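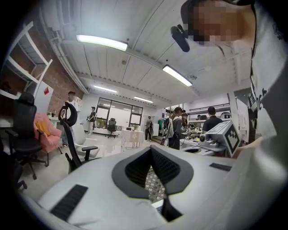 Coursework > Environmental Engineering > Term Projects > Stormwater

December, by the Urngate lot group

Last updated: December

Infiltration Loss in Permeable Paving at the Urngate Parking Lot

1. Background

The Urngate lot was repaved with open-jointed concrete pavers over a crushed stone base. Rain is meant to pass through the joints, collect in the stone and drain into the soil below. Fine sediment fills the joints over time and slows the water down. The project measured how far this had gone in different parts of the lot and whether dry vacuuming restored the lost rate.

2. Site

The lot slopes gently from the Mulder Street entrance to a planted strip on the opposite side. Four test zones were marked: the entrance lane, the center aisle, the parking bays and the edge of the planted strip. The entrance lane takes all of the traffic. The strip edge takes almost none but receives soil and leaf litter from the bed.

3. Method

A single-ring test was used. A steel ring was sealed to the pavers with plumber's putty, the surface was wetted, and a fixed volume of water was poured in while the level was held between two marks. Time was recorded from first contact until no free water remained. Each spot was tested twice and the mean was used. Tests were run only after a full dry day.

Vacuuming was done with an Omex wet/dry unit and a narrow nozzle, two passes per joint. Joints were then refilled with clean stone chips of the original size. Readings were entered in Zineo and checked against the paper sheets.

4. Results

The parking bays gave the highest rate before cleaning, 2,000 mm/h. The center aisle gave 818 mm/h. The entrance lane gave 42 mm/h, and water stood on the surface long enough to spread under the putty in one test, which was discarded and repeated. The strip edge was slower than the center aisle in both tests, but the two readings differed too much for a mean to be reported.

After vacuuming, the center aisle improved clearly. The entrance lane improved very little. Material removed there was packed hard to the full depth the nozzle could reach.

5. Discussion

Traffic alone does not explain the pattern. The strip edge was clogged with organic matter, and a low curb would probably keep most of it out. In the entrance lane the joint fill will have to be dug out and replaced.

The main source of error is leakage at the ring seal, which makes rates look higher than they are. A double ring would reduce this. Water temperature was not recorded.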